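Inventory at Gurkville

Entry 14. Contents of the table, first pass.

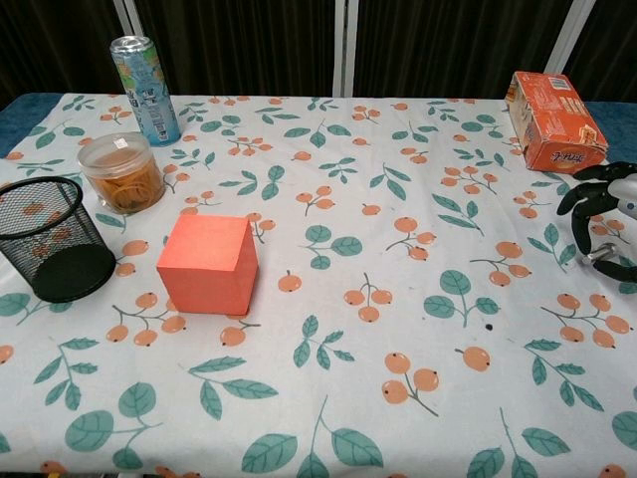 Entry 15. Disposition

The Fjeld office closed in October. Under the Larier lease, anything left on a surface was to be logged, weighed and sent to Fakico within 20 days.

The foam cube gave no trouble. It weighed 101 grams at noon. At six it weighed 635. Its dimensions had not changed. The scale was tested against the rubber bands, container included, and read correctly.

The mesh pen holder was logged on its side, as found. The form had no field for orientation, so a line was added in pencil.

The cube was weighed again at midnight. The reading was below zero. The clerk entered it, initialed the page and moved the tablecloth to Entry 16.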